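Thursday, January 20, 2022
Posted by the minutes-taker, Zinstead Desktop Customisers

Evening all. I drew the short straw again, so you're getting the minutes my way. We had a decent turnout at Zinstead and kicked off a bit late while the kettle did its thing.

First up was the Grilumora icon set. We now have 619 icons finished, and 410 of those have been redrawn at the larger sizes so they stop looking fuzzy on big screens. I said I'd rather we put it out now and add the rest in May — most people agreed, though there was a long grumble about the folder icons still being two different shades of yellow. We voted to go with the paler one. I voted for the darker one and I'm over it, mostly.

Then the download itself. People keep asking for PNG copies next to the .ico files, so we'll do both, in separate folders, with plain names. No more "final_new_2" please, and yes, that was me.
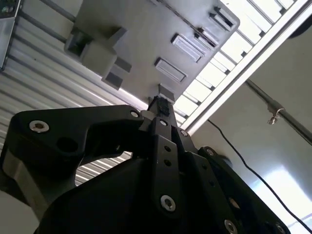
Grey plastic and black plates, with the ceiling light behind.

Next was the Zakness theme switcher. It still forgets your cursor set if you change the wallpaper first, and on my laptop it put every shortcut back in the top left corner. We agreed to leave it off the downloads page until that's sorted. The settings window also needs a proper Cancel button, as closing it with the cross saves everything, which caught out nearly 20 people on the forum.

Licence wording: we're keeping it free for home use, credit appreciated. Anyone wanting the icons in paid software has to write to us first. I'm to tidy the readme and get it up by the weekend.

Any other business: the Nwachukwu wallpapers are back online after the old host packed up, but the previews are missing and I need somebody to send me the originals. Subs are due. Next meeting same place, same time, and could we have better biscuits.

2 comments

pixelpusher: Darker yellow was robbed. Will the old set stay up for those of us still on Windows 7?

trayicon_fan: I've got most of the Nwachukwu originals on a disc, will dig them out and send over. Thanks for writing this up!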